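Start | Ausstellungen | Sammlung | Verein | Newsletter

Kurz aus dem Haus, 9. Mai 2026

Wechsel an der Spitze: Lotte Geerts übernimmt die kaufmännische Leitung der Kunsthalle Texier. Bisher bei Clultinura, dort für Leihverkehr und Depot zuständig. Vertrag läuft erst mal 2 Jahre, Verlängerung möglich. Albane Leblanc bleibt künstlerische Leiterin, das wurde ja öfter gefragt.

Die Stelle war seit Februar offen. 89 Bewerbungen, Gespräche bis vorletzte Woche. Danke an alle, die so lange mitgemacht haben.
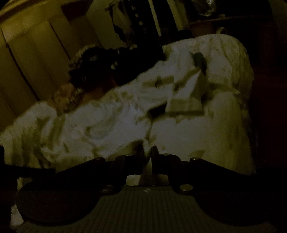
Weiße Decke, dunkles Haar.

Sonst noch: Sammlung Sodero kommt nun doch ganz zu uns, über 490 Blätter, vor allem Radierungen und ein paar Skizzenbücher. Erste Auswahl im Kabinett, Termin folgt. Der Umbau im Kinton-Flügel geht weiter, Eingang solange über den Hof. Bitte nicht am Seitentor klingeln, da hört euch keiner.

Spendenstand Papierrestaurierung: 3170 Euro. Fehlt noch was. Konto wie immmer, Stichwort »Papier« nicht vergessen. Programmheft liegt ab nächster Woche an der Kasse, wer es per Post will kurz melden.

Kontakt: Büro Kunsthalle Texier | Impressum | © Kunsthalle Texier | nach oben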